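**Téléopération : la campagne textile passe à 500 démonstrations**

Le lot « tissus souples » du projet Trarkidance est clos côté enregistrement. Il compte 528 démonstrations brutes, dont 500 retenues après relecture. Les 28 autres ont été écartées pour désynchronisation entre le bras maître et le bras suiveur, ou pour abandon en cours de prise.

Le protocole reste celui de mars : un opérateur au bras maître, retour visuel par la caméra de poignet, aucune correction manuelle sur la table une fois l'épisode lancé. Chaque opérateur enchaîne 10 épisodes, puis cède la place. Ekua Dankwa a réduit le gain en fermeture de la pince ; les opérateurs serraient trop tôt et le tissu se repliait sous les doigts avant la saisie.

Le guidage direct, main sur le bras, a été essayé sur six épisodes, puis abandonné pour ce lot. Les trajectoires sont plus lisses, mais l'avant-bras de l'opérateur masque une partie de la table - le défaut est rédhibitoire pour l'apprentissage par imitation à partir des images. 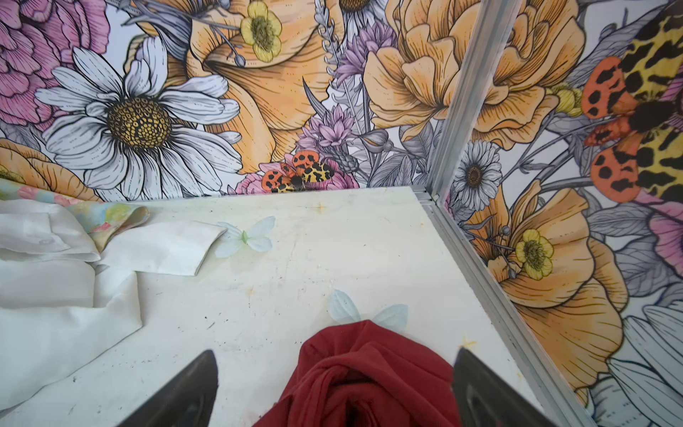 *DRUNDSIDE, mars* - Tissu rouge entre les doigts de la pince, devant un papillon décoratif qu'il recouvre en partie. Un tissu blanc satiné et un imprimé pastel occupent la gauche du plateau.

Zulkifli Liew prépare l'annotation des phases (approche, saisie, transport, dépose). Les fichiers seront déposés sur le serveur Stakodier samedi. Les demandes d'accès passent par lui.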